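Do Music Awards Sell Music? A Look at the Bimetti Prize

Student project report, Popular Music and Media
2023-03-22
6 min read 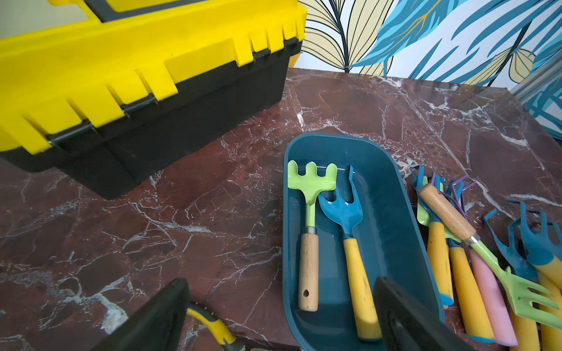 Why we picked this question

Every year after the Bimetti Prize is handed out, the same kind of headline shows up. The winner's songs have "exploded." Sales are "through the roof." The press release from the prize office usually says something close to this too, and the music sites copy it, sometimes word for word. Our group wanted to know if it was true, or if people repeat it because it sounds like it should be true.

The Bimetti Prize is given each December to one album by a regional act. It has a televised show, a judging panel and a public vote that counts for part of the result. The most recent winner was the band Geum, for the album Bisalum. We used that win as our main case.

What the claim says

The claim we tested was the one in the post-show press release: that winning the prize "brought a huge new audience" to Geum. The release gives no numbers. It does not say how big the audience was before, or what counts as new. We wrote to the prize office to ask and got a reply thanking us for our interest in the prize. A second email was not answered.

How we did it

We used three sources.

First, play counts from Plondel, the streaming service where Geum first put out their music. Plondel shows a public daily count for every album, so anyone can check it. We wrote down the count for Bisalum every day for four weeks before the show and eight weeks after it.

Second, a survey of students on our campus. We handed it out on paper in the dining hall and the library lobby. We got 97 usable forms back.

Third, news coverage. We collected every article we could find that named the band in the week after the show and read them all. There were 25.

We should say up front that none of this is a perfect way to measure anything. Plondel is one service and it is not the biggest one. Our survey is made up of people who were hungry or studying and willing to stop. More on this below.

What the play counts show

Before the show, Bisalum was getting close to the same number of plays every day, with a small bump on weekends. On the day after the show it reached 1,502 plays, its highest day in the whole period. The usual daily count before the show was near 700. So the plays did more than double, and if you stop there, the headline is fair.

We did not stop there. By the fifth day the count had dropped by more than half of what it had gained. By the end of the second week it was back inside its normal range, and it stayed there until we stopped counting. In the last two weeks it was slightly lower than before the prize. We don't think winning made people like the album less. The more boring explanation is that the album was getting older and the holidays were over.

There is also the matter of the front page. Plondel put Bisalum at the top of its home screen for three days after the show. Those are the same three days with the highest counts. Any album placed there gets more plays, prize or no prize. We looked at two other albums that were given the top spot earlier in the winter without winning anything, and both had a jump of a similar shape. One of them jumped higher than Geum did. We can't separate the effect of the prize from the effect of the home screen with the data we have, and we doubt that the prize office can either.

What students told us

The survey was short. We asked if the person had heard of the Bimetti Prize, if they could name the latest winner, if they had listened to the winner because of the prize, and whether an award had ever made them try an artist they didn't know.

Most people had heard of the prize. Far fewer could name the winner, and several named an act that was nominated and lost. Only four people said they had listened to Bisalum because it won. Two of the four said they had turned it off partway through.

The last question gave us the answer we found hardest to read. More than half said yes, an award had made them try someone new at some point. But when we left a blank line for them to name the artist, most left it empty. Maybe they forgot, or maybe they were in a hurry. It is also possible that people think awards affect them more than they do. Our form wasn't built to tell which one it is, and if we did it again we would change that question first.

What the articles said

Most of the 25 articles were short and were clearly based on the press release. The phrase "huge new audience" or something very near it turned up in more than half of them. Only two gave any number at all. One of those used the one-day peak from Plondel without mentioning the days after it. The other gave a percentage with no source.

One longer review was different. It argued that the prize matters mostly to venues and bookers, who use it to decide which acts get a larger room. That seems more believable to us than the streaming story, but we had no way to check it. We asked two venues near campus and one answered, saying it does not discuss bookings.

Problems with our project

One winner is one case. A band with a bigger following, or one that performed live on the show (Geum did not), could have had a very different result.

We also counted plays and not listeners. A hundred plays could be a hundred people or one fan with the album on repeat.

Two members of our group already liked the band before we started. We had the other members do the coding of the articles for that reason. We were also doubtful about the claim from the beginning, which may have shaped which things we bothered to look into. For instance, we went looking for other reasons for the jump but did not spend the same effort looking for reasons the later drop might be misleading. A reader pointed this out on our draft and we think it is a fair complaint.

What we think now

There was a jump in plays. It was short, it happened during a home screen promotion, and it was gone in two weeks. We found no sign of a huge new audience on Plondel or on our campus. The prize may help the band in other ways, such as bookings, press or a better deal on the next record, and those would be worth a project with better access than we had.

If the prize office has numbers that show something else, it should print them. We plan to send the office this report and the full table of daily counts, which is attached at the back along with a blank copy of the survey form.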